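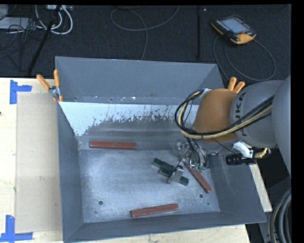

A sheet-metal bin with sloping sides, holding several bars

A slope-sided bin, also called a hopper tray or flared bin, is an open container whose walls lean outward from a flat floor. Slope-sided bins are used in workshops, stockrooms and assembly areas to hold loose parts that are taken out one at a time from above. They are most often made of sheet metal, although molded plastic versions are also sold.

Shape and construction

The floor of a slope-sided bin is smaller than its opening. Parts that land on a wall tend to slide toward the floor, and the wide opening leaves room for a hand or tool to reach in at an angle. The steepness of the walls depends on the contents. Short, heavy pieces slide easily on a shallow slope, while long pieces such as bars may need a steeper one, or they come to rest with one end raised.

Metal bins are usually cut from a single flat sheet, folded, and joined at the corners by welding or riveting. The upper edge may be rolled or folded over to stiffen the wall and cover the raw edge. Some bins have holes in the floor, which can serve for drainage or for bolting the bin to a bench or stand.

Finish and wear

Bins for indoor use are commonly left bare, galvanized or painted gray. Paint lasts longest on the outside. On the inside, the floor takes most of the wear and develops scuffs and cloudy patches where parts are dropped and dragged. Light scuffing does not affect use. Dents in the floor are more of a problem, as small parts catch in them and flat parts no longer lie level.

Use

Bins of this type may hold one kind of part or a mix. Mixed bins are common in repair shops and on short production runs, where pieces of different lengths and colors are kept together until they are needed. Long parts often settle at different angles, with some lying near the walls and others crossing the middle of the floor. A part lying close to the base of a wall is harder to grip than one in the open, and workers often pull such pieces toward the center before lifting them.

A bin is normally filled well below the rim. Overfilling causes parts to tangle and puts weight on the corner joints. On a wooden table, a mat or thin board is sometimes laid underneath to protect the surface.

Sizes

There is no single standard. The Valtham pattern, used in the workshops at Gomia, has a floor 89 cm long and walls 21 cm high. The later Vrettos pattern has a floor 132 cm long and the same wall height. The two patterns do not nest with each other.

See also

Parts tray
Stacking bin
Tote box
Workbench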